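Pourquoi une couverture est-elle si douce ?
Les dossiers des jeunes curieux – Maison des textiles de Lurport
À partir de 8 ans. Texte : Embla Nyberg. Relecture scientifique : Andri Ortner.

Le soir, on se glisse sous une couverture sans y penser. Elle est douce, elle tient chaud, elle fait des plis quand on bouge. Pourtant, une couverture, un drap et un tricot ne sont pas fabriqués de la même manière. Ce dossier explique comment ces étoffes sont construites et comment on les plie et les range. Les mots difficiles sont expliqués à la fin.

Du fil à l'étoffe

Toute étoffe commence par des fibres. Une fibre est un brin très fin, parfois plus fin qu'un cheveu. Certaines fibres viennent des plantes, comme le coton et le lin. D'autres viennent des animaux, comme la laine du mouton ou la soie. D'autres encore sont fabriquées dans des usines, comme le polyester. Une seule fibre casse facilement. Quand on en tord beaucoup ensemble, on obtient un fil solide. Cette opération s'appelle le filage.

Avec du fil, on peut tisser. Le tisserand tend d'abord de nombreux fils dans le sens de la longueur : c'est la chaîne. Il fait ensuite passer un autre fil en travers, une fois dessus, une fois dessous : c'est la trame. Un drap de lit est une étoffe tissée. Si l'on tire dessus, il s'allonge très peu.

On peut aussi tricoter. Le fil forme alors des boucles qui passent les unes dans les autres. Ces boucles s'appellent des mailles. Quand on tire sur un tricot, les mailles se déforment et l'étoffe s'étire. C'est pour cette raison que les chaussettes et les pulls suivent les mouvements du corps. Lorsque des colonnes de mailles ressortent en petites lignes, on parle de côtes. On trouve souvent des côtes aux poignets et au bas des pulls.

La peluche et le velours : une forêt de poils

Regardez de très près une couverture en peluche. Sa surface est couverte de petits poils dressés. Cet ensemble de poils s'appelle simplement le poil de l'étoffe. Le velours en possède aussi, mais le sien est le plus souvent court et serré.

Ces poils plient sous les doigts et se relèvent ensuite, ce qui donne une impression de douceur. Ils retiennent également de l'air. Or l'air immobile laisse passer la chaleur lentement. La couverture ne produit donc aucune chaleur : elle garde celle de la personne qui se trouve dessous. 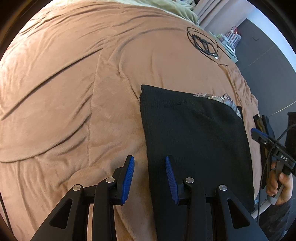 Le poil a aussi un effet sur la couleur. Lorsqu'il est couché dans un sens, il renvoie la lumière vers l'œil et l'étoffe semble plus claire. Dans l'autre sens, elle semble plus foncée. Sur une couverture brun clair, les creux et les bosses suffisent à faire apparaître des traînées plus pâles le long des plis, alors que la teinture est la même partout.

Pourquoi le tissu fait-il des plis ?

Une étoffe est souple. Lorsqu'on la pousse, elle ne peut pas se tasser comme du sable ; elle se soulève et forme une vague. Une étoffe fine, comme celle d'un drap, fait de nombreux petits plis. Une étoffe épaisse fait des plis larges et arrondis. Le poids compte également : une couverture lourde retombe et ses plis restent gros.

Au centre de documentation de Lurport, Fengying Xiao conserve 957 échantillons de tissus, rangés dans des tiroirs plats. Les plus anciens portent encore la trace des plis faits il y a très longtemps. À force d'être pliées au même endroit, les fibres s'usent et finissent par se rompre. Les échantillons fragiles sont donc enroulés autour d'un tube.

Expérience : le test de la main

Matériel : une serviette, un tee-shirt, un mouchoir en tissu, une couverture en peluche ou en polaire.

Posez les quatre étoffes sur un lit. Fermez les yeux et touchez-les l'une après l'autre. Laquelle est la plus lisse ? Laquelle paraît la plus chaude ? Ouvrez les yeux, puis tirez doucement sur chacune d'elles, dans la longueur et dans la largeur. Le tee-shirt est un tricot à mailles très fines. Il doit s'étirer davantage que le mouchoir.

Tracez enfin un dessin du bout du doigt sur la couverture. Si le poil est assez long, le trait reste visible. Il s'efface quand on passe la main à plat dans le bon sens.

Plier et ranger

Avant de plier, on débarrasse le lit. Un câble, un crayon ou un jouet oublié dans une couverture peut l'abîmer ou se casser. Les câbles se rangent à part, enroulés en boucles larges et sans être serrés. Un câble trop plié au même endroit s'use, tout comme un tissu.

Pour un petit linge rectangulaire :
Posez-le bien à plat.
Lissez-le avec la paume, du milieu vers les bords.
Rabattez un côté sur l'autre en faisant correspondre les coins.
Recommencez une fois, puis posez le linge sur la pile.

Une grande couverture se plie plus facilement à deux. Chacun tient deux coins et recule jusqu'à ce que l'étoffe soit tendue. On rapproche ensuite les mains pour former le premier pli. L'un des deux apporte alors ses coins à l'autre et ramasse le nouveau bord.

Les pulls et autres tricots se rangent pliés. Suspendus à un cintre, ils peuvent s'allonger sous leur propre poids.

Les mots du dossier

Chaîne : fils tendus dans la longueur d'un tissu.
Côtes : lignes en relief formées par les mailles d'un tricot.
Fibre : brin très fin qui sert à faire le fil.
Maille : boucle de fil dans un tricot.
Poil : ensemble des brins dressés à la surface d'une étoffe.
Trame : fil qui passe en travers de la chaîne.

Pour les classes

L'atelier « Toucher, tirer, plier » accueille les groupes de 20 élèves au maximum, accompagnés de leur enseignant. Il est animé par Teguh Wijaya, dans la salle Aitken. Les inscriptions se font auprès du service éducatif de la Maison des textiles.

Dossier mis à jour le 2021-08-12.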